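Do we need another fruit box?

Florkamia has been leafleting Restlow since October, and by now most of us have had the card through the door: a weekly box of "rescued" fruit, 44 a month, cancel whenever you like. I took the trial so you don't have to rely on the card.

My first box held a lot of apples, two bruised pears and a bag of plums that needed eating that night. It was decent fruit, for the most part. But rescued from what? The card says "from waste" and leaves it there. I wrote to ask which farms were involved and got back a cheerful paragraph with no farm in it. Alcides Lins, who ran the Rezende orchard for years, points out that growers already sell their odd-shaped fruit for juice and sauce. If he's right, the box is saving apples from becoming applesauce.

Then there is the claim of "100 percent local." Local to where? My plums came in a bag with a Pramport packing label, and Pramport is a packing town. I have yet to see a plum tree there.

Some neighbors like the box and say it gets their kids eating fruit. Fine. The Saturday stall sells the same apples loose, though, and you can pick out the ones you want.
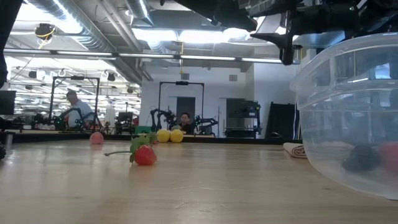
Before you sign up

Ask for the name of a farm. Read the part about skipped weeks, where you are still charged for delivery. And work out what you spend on fruit now, before deciding the box is cheaper.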